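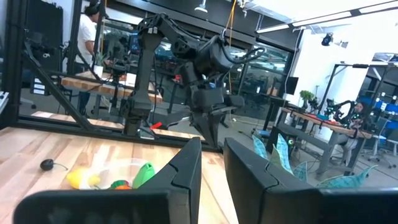
Notebook > Bench work > Skeltomine > Clearing the table

May, 9 in the morning, Wilmer Cuadros

The question I carry from last month is whether the arms can put away small things at the end of a shift as well as a tired person can. I do not ask for beautiful. The parts room at Nimstead would accept a slow machine if it leaves the table clear. For practice we use toy food, and it is a fair substitute for the loose fittings they have there, with different shapes and nothing flat on the bottom. With the yellow lemon inside the clear container, against the left side, and the green vegetable leaning on the right rim, the free space between them is small for fingers as wide as ours. A person would push one thing aside with the back of a finger. Our arm has no such habit, it only knows to open, go down and close.

Settings as yesterday, except the approach height, which I raised a little. Speed is low. I wrote the old value on the inside cover in case somebody wants to return to it.

First observation, about order. When I ask for the long shapes first, they lie down along the wall and the round ones come on top. When I ask for the round ones first, the long ones end across the rim and must be done again. Lollia has the same experience with cutlery, if I understood their report well. I suggest we fix the order by hand for now and let the program choose only the position.

Second observation, about letting go. Opening both fingers fully is a bad idea near the wall. The outside finger touches the plastic and the whole container makes a small turn. I tried opening to 4 cm and it was better. To do: ask Viklund if the opening can be limited in software, or if I must make a stop.

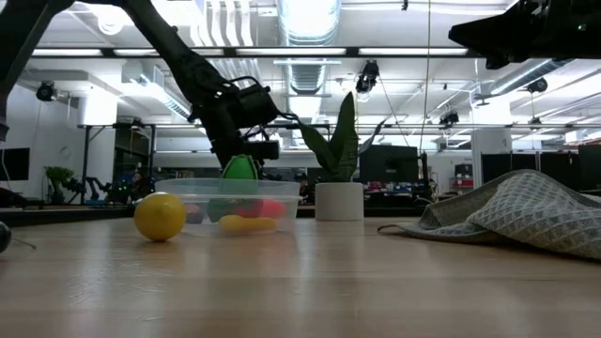
Photo: Skeltomine bench notebook

The lemon on the table, left of the container, is the kind of case I mean for Nimstead. The gripper is over the rear rim with nothing between its fingers, and what matters for the chore is if the program knows that one thing is still outside. At the moment our program counts its own cycles. It does not look at the table and ask what remains. A child asks this before anything else. I would put the next weeks of work there and leave the speed alone.

Also the green fruit stands upright at the back, with its top higher than the rim. For a toy it is no problem. For a box which needs a lid, the job is not done, and I do not know how to write this rule except to measure the height at the end.

The towel I have not started. It lies on the right side in a heap, and there I have no good idea where to take it. The edge is thin and flat on the wood, so a pinch from above would find mostly table. Folding it is for later. To move it into a basket would already be useful in a home.

My opinion today, for colleagues who ask me in the kitchen: for sorting hard things into an open box, nearly yes, if a person comes at the end to check. For cloth, no. For the full chore, meaning the machine decides alone that the table is clear, also no. Nimstead wrote of 1,000 cycles without a person. I would not promise this.

Open points:
- limit of finger opening (Viklund)
- check of the table after the last cycle
- height check above the rim
- rubber under the container, 2 mm is in the drawer
- write back to Nimstead, with the lemon case explained

Wilmer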